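Rent the grippers, keep the data

Drutel began offering its hand-held gripper kit on subscription in June, and most of the argument since then has been over the monthly price. I think the contract matters more. A kit of this type is a camera, a pair of jaws and a handle. Its value lies in the recordings, and the standard terms give Drutel a copy of every session.

Bouchard, the closest competitor, sells its kit outright and claims nothing afterward. The hardware is heavier and the calibration routine takes 10 minutes against Drutel's 2. For a shop that records all day, those minutes add up. They still cost less than handing a supplier 100 hours of your own assembly work.

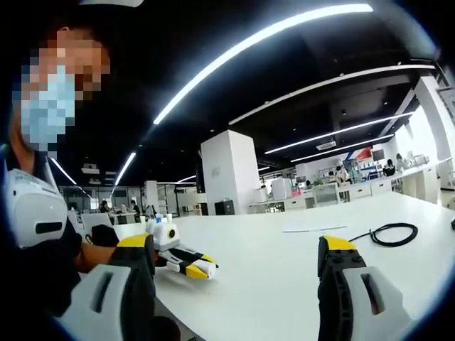

Hand-held gripper in use over a white worktable, jaws slightly apart.

Fingertips are the other weak point. Tradance includes spare pads in its service plan; Drutel bills them separately. Pads wear, and a worn pad changes how a part sits in the jaws, so old and new recordings stop matching. A supplier that charges per pad is giving its customers a reason to put off the change.

Guron's export tool reads files from all three kits, which weakens the case for staying with one vendor. Drutel should drop clause 38, the one covering session copies, and fold pads into the fee. Until it does, buyers with anything proprietary on the bench should pay more up front and own the kit.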